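Minutes of the Meeting
Student Project Group "Nademus"
Held in the seminar room of Brunero College, at 4 p.m.
Month: May

1. Opening and previous minutes

The chair opened the meeting and asked if there were remarks about the minutes from April. One member asked to correct the spelling of the project name in item 4. With this correction the minutes were approved.

2. Report of the arm and hand team

The team reported on the table task, which is the first of the two tasks for the Tovent student competition. In the task the robot must handle light transparent things together with a plate. The team has now finished 60 runs with the cup and 60 runs with the bottle. All runs are stored on the shared drive of the club. The team asks everybody not to rename the folders, as the scoring script reads the names.
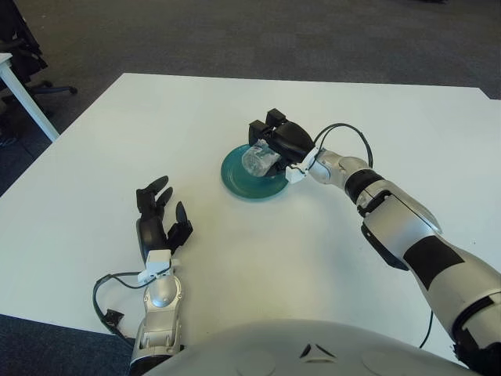 Grip force was the longest point of the discussion. The team leader explained that the force limit is set in one file for all fingers, and that changing it for a single finger needs a new release from the software team. Some members want a lower limit for thin plastic. They pointed to the crumpled clear piece under the right hand on the teal plate, and said that the rules of Tovent give no points for an object with a changed shape. Others answered that a lower limit will make the bottle task more difficult. It was decided to test two limits and to compare them at the next meeting.

The software team will prepare the new release before the end of the month. They asked for a written list of wishes and not single messages in the chat, because in April two wishes were lost.

3. Approach direction of the hand

The member who works on planning presented two ways for the right hand to come to the object. In the first way the hand comes from the side, in the second way it comes from above. From the side is slower in the simulation, but the planner finds a path more often.
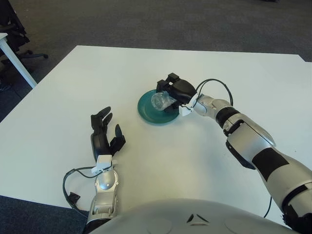
He also reported that the planner file has 276 saved positions and many of them are almost the same. He proposed to clean the file. The group agreed, under the condition that a copy of the old file is kept. One member asked if the cleaning can be done by the first-year students as an exercise. This was accepted, and the planning member will write one page of instructions.

There was a question about the waiting position of the left hand. For the moment it stays as it is. The rules allow using one hand only, and the group does not want to change two things at the same time.

4. Bottle task

The bottle is given by the organizers in the final, so the group cannot choose it. The group uses several ordinary water bottles for practice. It was asked if the label should be removed. The rules do not say anything about this. The secretary will write to Tovent and ask.

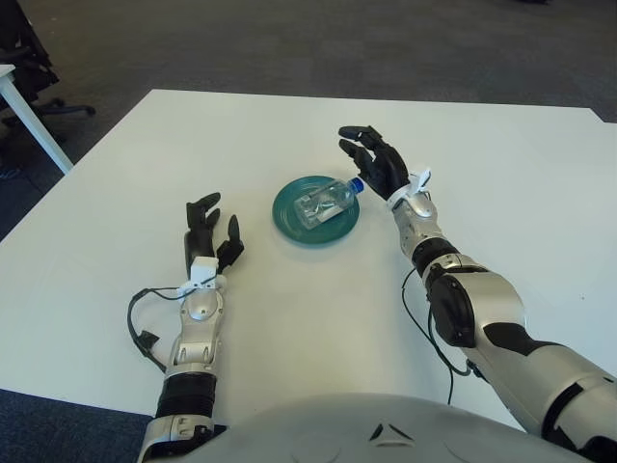
Bottle on its side on the plate, right hand above the cap.

The vision team said that the clear part of the bottle is hard for their program and the cap is much easier to find. They have labeled 166 pictures until now and they need help with the rest. Three members offered to help in the evening after the lab course.

5. Placing next to the plate

The second task of the competition asks the robot to put the cup on the table and not on the plate. The minimum distance between cup and plate is measured by the judge with a paper strip.

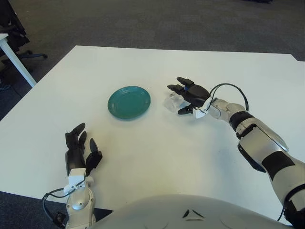

The practice score sheet still has no line for the release of the cup, and it was discussed how to write it. One opinion was that the task is complete when the cup stands on the table. The other opinion was that the hand must be fully open and away. With the cup on the table and the fingers still partly around it, the two opinions give a different score. The group voted for the second, more strict version. The score sheet will be changed.

6. Money and materials

The order for spare cables from the company Ha was approved. The group also needs new cups for practice, and these can be bought in the supermarket with the receipt given to the secretary.

7. Other points

The laboratory must be closed at 8 p.m. during the exam period. Members who need more time should ask the supervisor one day before.

The next meeting is in June, in the same room. The meeting was closed at 5:20 p.m.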